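Notebook, bench 2, July
Kakmont peg block cell, house rules, second pass

Started 8:40. Went through the old rules sheet line by line against what people do at the bench. The sheet was written for the Puswood job and half of it no longer fits. Notes below, clean copy to go in the binder when I have the part numbers.

Speed. Old sheet says "slow for setup." Replaced with a number. Setup and teaching at or under 54 mm/s at the tool, no exceptions for short moves. Anything faster is a run, and a run needs the log line filled in first.

Log line. Program name, who is on the stop button, block set used, start time. I checked the last 418 entries. 369 had all four. Most of the rest were missing the block set, which means those runs can't be compared with anything. From now on a run with no block set goes in the log as a practice run and stays out of the results.

Stop button. One person, named in the log, hand free. Not the person typing. If that person walks off, the arm gets stopped before they leave the bench.

Reach. Keep-out line on the floor stays at 450 mm from the front rail. The Ullosport tape is lifting at one corner again. Re-tape with the cloth kind from the stockroom.

Warning labels. Check at the start of each week that the label on the base can be read from the front. If it is scratched or covered, replace it before power on. Cables are to stay off the tabletop.

Reset between runs. Old sheet says "put the blocks back," and everybody has their own idea of what back means. This took up the rest of the morning.
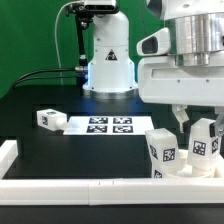
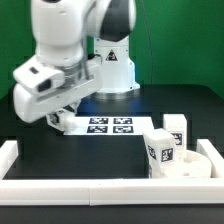

Reset rule as it now stands: write down the starting layout before the first run of a batch, and do not change it inside the batch. "Blocks by the holder" is too loose to count as a layout. With the arm over on the left and both blocks at the right, the front one is leaning, and a person resetting by eye could easily call that upright. So the layout note has to give each block as upright, tilted or lying down, and say which side of the marker sheet it is on. Same for a block on its side to the left of the sheet: note which way the peg points. Tags count too. Write down the tag that faces front.

Marker sheet: do not slide it to make a reach easier. If it gets bumped, stop, redo the calibration, start a new batch number.

Huỳnh fixture drawings still to be checked for the holder size before I put a tolerance in the sheet. Left blank for now.

To do: tape, new log pages with a block set column, print the layout form.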